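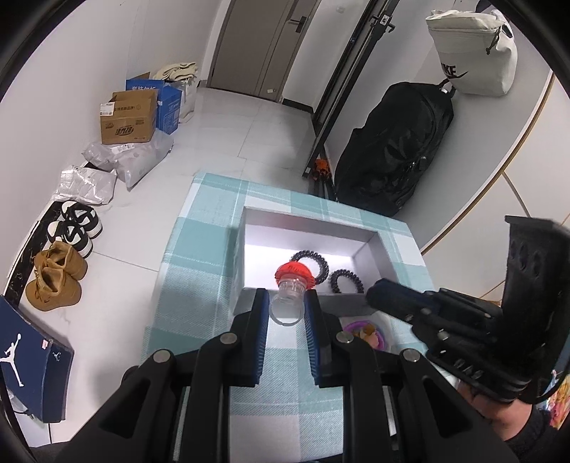 Clurunen support replied at 9:14 that the checkout was working as designed, and could we please try another browser.

Ticket 3067, party favors order, status: Pending (again)

Tried another browser. Tried three. The Skirus cart still turns 60 candy rings into 991 the moment a ZIP code goes in, then offers free shipping as a consolation.

10:40. Cleared cookies. Cart now empty, which Clurunen marked as "Resolved." Reopened.

11:25. Typed the ZIP code before the quantity. Cart holds at 60. Added hair ties, back to 991.

1:05. Placed the hair ties as a separate order. Both went through, and we paid shipping twice.

Clurunen asks us to rate this interaction. The form won't load. Leaving the ticket open.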